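Leka table-edge guard for simulated and real arms

Tekamport store / Safety add-ons / Software

I put this page together because people kept asking me the same thing by email, which is more or less "why would I pay for something that just tells my arm where the table is?" Fair question! The short version is that I once believed my planner already knew where the table was, and it didn't, and I lost a pair of fingertips over it.

What went wrong

I was running a pick-and-place job called Jallby, nothing fancy, one arm on a pedestal next to a table, pick a thing up and drop it in a bowl. I'd built it all in simulation first, and I ran 1,000 episodes in there with no complaints from the planner. Zero collisions reported. I was pretty pleased with myself and moved it over to the bench that same evening.

On the real arm it went fine for a while, and then on run 14 the fingers came down on the rim of the table and kept pushing. The arm's own force limit caught it, so the motion stopped and the brakes went on, but the fingertips had already taken the load sideways. One was bent and the other had a chip out of it. I hit the stop button anyway, a good second late, which taught me something about my reflexes.

So I went back to the sim and started stepping through the home moves one at a time, something I should have done before I ever touched the bench.
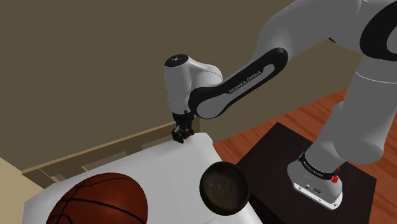 Jallby in the simulator, with the gripper down at the far edge of the table.

The cause was boring. The table I could see and the table the planner was checking against were two different shapes. The visual model had been resized at some point and the collision model hadn't, so the planner's table ended 16 mm short of the one on my screen. Anything in that strip counted as open air. Most targets sat well inside the table, so the problem only showed up when a grasp failed and the retry pose landed out near the rim. And my collision report said zero every time, for the simple reason that it was reading from the wrong shape too.

What Leka does

Leka compares what's drawn with what's checked. You point it at your scene file, it goes through every fixed object in reach of the arm, and it gives you a list of the ones where the two shapes disagree. Then it puts a keep-out band around the edges of anything you mark as a work surface. If a planned move puts a fingertip in that band, the move gets refused before it's sent, and you get a message that names the object (I got so tired of "planning failed" with nothing after it).

It also runs next to the real controller. There it looks at the commanded pose and holds the arm if the fingers are headed for the band at more than creep speed. You can still work close to an edge if your job needs it, you just have to say so for that one move.

What it won't do

Please read this bit. Leka is not a safety-rated device and it doesn't replace your emergency stop, your fencing or your risk assessment. It only knows about objects in your scene file. If somebody slides the real table over by a hand's width, Leka has no idea - it'll guard the spot where the table used to be. It doesn't watch people at all. It also does nothing for loose objects, so a ball or a bowl that gets knocked out of place is still your planner's problem.

Setup

The scene check takes a couple of minutes on a small cell. I'd run that first, by itself, and fix whatever it finds before you switch on the guard. Big scenes are slower: I tried one with some 2,000 fixed parts and went to make a sandwich. After any resize, import or swap of a table or pedestal, run the check again.

If you use Gramari for your scene files, the import is direct. For other formats there's a converter in the download, and it's a little fussy about file names with spaces in them. I know. It's on my list for December.

What you get

The scene checker, the live guard, the converter and the broken Jallby scene, left exactly as wrong as it was so you can see the checker flag it. One license covers one arm plus as many simulated copies as you like. Updates are included while you have the license.

Replacement fingertips are sold separately, under Gripper parts.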